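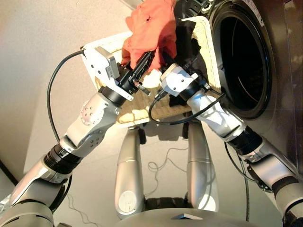 About Dinmont

Dinmont is a small testing shop. Companies that build home robots send us one before it goes on sale, or after it has done something they would like explained, and we try to find out what it does when it's left to get on with the housework. Then we write it down. We don't build robots, we don't sell them, and we have no opinion on whether you should own one. Well, we have opinions. They aren't in the reports.

Most of the work is laundry. It sounds easy and it makes a good sales video, so every maker wants to show it. A basket, a washer with a round door, a few clothes. We have watched enough of those videos to be suspicious of any that cut away before the door is shut.

How we started

Rogelio Aquino and Arnel Fajardo met while working for a firm that serviced warehouse machinery. Rogelio repaired arms and Arnel wrote the accident paperwork, so between them they saw both ends of a bad day. When the first home machines came along they read the safety claims and thought most of them had been written by someone who had never had a sleeve caught in anything. They rented two rooms on the ground floor of the Ignacio building and asked to borrow a robot. The first three makers they called said no.

The basket fault

The job people ask us about is the one we did on the Flidonus, a two-armed model whose maker sent it to us one August with a note saying it had passed everything in-house. We had it load a washer 72 times. On 29 of those runs it let go with one hand while the basket was still tipped toward the drum.

The maker's first answer was that our basket was too soft. We changed the basket and it still let go. The second answer was that the clothes were too heavy on one side, which is a strange complaint to make about clothes. Arnel wrote that one on the whiteboard and it is still there.

What Rogelio found was dull. Each gripper judged its hold by how hard it was squeezing. As a garment slid out, the load on that side dropped, the woven rim sprang back a little, and the software read the change as the end of the job. So it opened the hand. The other hand kept hold and swung the basket into the door seal. In 3 runs it then tried to close the washer door with the basket still in the way, and pushed harder when the door didn't move. That last part is what turned a clumsy machine into a safety matter. A basket doesn't mind being pushed on. A child's arm in the same spot would be another story, and the robot had no good way to tell which one it was leaning on.

The maker put out a fix. We tested it, and the dropping stopped. The pushing got gentler but did not go away, and our report says so in the first paragraph. We were asked to move it to the back. It's in the first paragraph.

What we don't believe

We don't believe a fault is "rare" until someone tells us how many times they looked. We don't believe a stop button is a safety plan if you need to walk past the arms to reach it. We are wary of the word "learns" - a machine that learns can pick up a bad habit as well as a good one, and the update that cures one fault has more than once brought us a new one.

We try to be as hard on ourselves. Our own test log software, Brornex, spent part of its first year marking stalled runs as finished, which made several robots look better than they were. Arnel caught it when the log showed a full load done at a time when the power was off. We reran the jobs, sent corrected reports to every customer, and paid for the extra time ourselves. Two of those customers haven't been back.

How we work

Every machine is tested in an ordinary room with ordinary things in it. Makers may watch, but they may not touch the robot or ask for a do-over. Failed runs stay in the count. We agree on the fee before we start and it is the same whether the report is kind or not.

If you own a home robot and it has done something that worried you, we would like to hear about it, even if the maker has told you it was your fault. Keep the logs if you can get at them, and please don't install an update before you write to us. Rogelio reads the mail most mornings before the first run. He will probably ask what kind of basket you have.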